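The pavement that goes on for ever
Drinari wants delivery robots that know a newspaper box from a pedestrian. I spent three days watching it build them a town.

May 9, 2019

The first thing I did at Drinari was walk into a bollard. It wasn't a real one, I should say. I had been handed a game controller and told to take the robot down the high street at walking pace, and I managed perhaps five metres before there was a thud from the speakers and a little red line appeared in a spreadsheet on the next screen.

"That's fine," said the engineer beside me, in the kind voice you use on a child who has dropped an ice cream. "We keep those."

They do keep those. They keep everything. Drinari makes software for small wheeled robots that carry parcels and shopping along pavements, and the bit I'd come to see is the part before any robot goes outdoors. The software learns from examples, and somebody has to make the examples. For a good chunk of the week that somebody is a person on a swivel chair with a mug of tea, driving an imaginary robot through an imaginary town called Dramus.

I had pictured something grander (a dark room, headsets, possibly a lot of cables). What I got was a first-floor office over a carpet shop, with two rows of desks and a radiator that clanked all afternoon. The drivers do twenty-minute turns and then swap, as it gets oddly tiring on the eyes. Each turn is cut up into short runs. A run might be as dull as going in a straight line past a shop, or it might be getting round the corner of a building without clipping it. You drive it, the computer saves what the robot would have seen at every moment along with what your thumbs were doing, and then you're popped back to a new starting spot and off you go again.

The target for my visit was 2,000 runs by Friday teatime, shared between everyone on the rota. Mine counted towards it, which I found very flattering until I learned that my bollard was going into a separate folder.

So why not just go outside? I asked this more than once, because there was a perfectly good pavement under the window. They do go outside too, and the outdoor team came back on my second day soaked and cheerful with a robot in the back of an estate car. But an outdoor run needs a person walking alongside, a charged battery and a bit of luck with the weather. It also gives you whatever the street feels like giving you. If you want the same corner at noon, then again with long shadows, then again with the boxes shifted half a metre to the left, you would be there until Christmas. In Dramus you tick a box.

The other thing you get for free is the labelling. When a run is filmed on a real street, a person has to go back through it afterwards and mark what's what: this patch is road, this patch is kerb, that's a lamp post. I tried it for an hour with Hirvonen, the labelling tool they use, and got through a pitiful 82 pictures, several of which were sent back to me with notes. (I had been generous about where a hedge ended.) In the made-up town the computer already knows where the hedge ends, because it put the hedge there.

There is a catch, of course, and everyone in the office brings it up before you can. A made-up town is too tidy. The team spends a surprising amount of time making it worse. One afternoon I watched two grown adults argue for a quarter of an hour over the speckle in a concrete slab. Close up the grains were big and a bit soft, further off they were fine, and one of them thought the software might be learning to judge distance from the speckle instead of from anything sensible. They went through a whole set of street corners with that in mind, and I pulled up a chair.

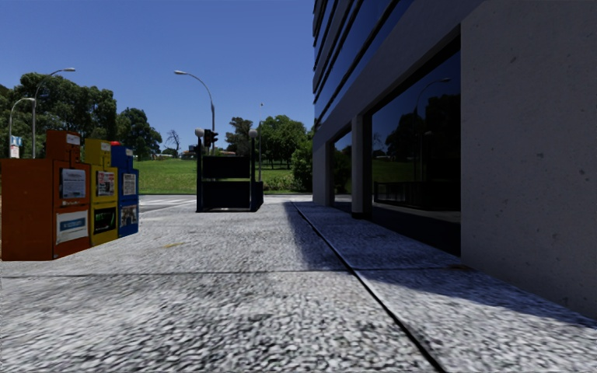

A corner in Dramus, with newspaper boxes on the left and a street lamp mirrored in the big window on the right.

Windows are the great headache. A sheet of dark glass will happily show a robot a second street lamp, more trees and a slice of sky, and a beginner system may well decide there is somewhere to drive in there. The drivers have a standing order for mirror runs, which means rolling along beside plate glass again and again at different angles. Of the 104 runs on the list for my last morning, most were this sort of thing. I did nine. My thumbs hurt.

Seams in the paving are another favourite. To you and me a dark line between slabs is nothing at all, but an early version of the software treated them like the edge of a cliff and would stop dead. Shadows had the same effect. The cure in both cases was the least glamorous one going: more examples of somebody calmly driving across.

By Friday the running total for the project, real streets and made-up ones together, stood at 3,283 usable runs. They'll be checked over in Wonex, the in-house program that plays each one back at double speed while a reviewer presses a key for keep or bin. I sat in on a session and found it strangely soothing — pavement, pavement, kerb, pavement, bin.

I did ask to see my own. The newspaper box ones were kept, and so were five of the mirror runs. The bollard was played back for the whole room, twice, and then filed under collisions, where I'm told it will be very useful.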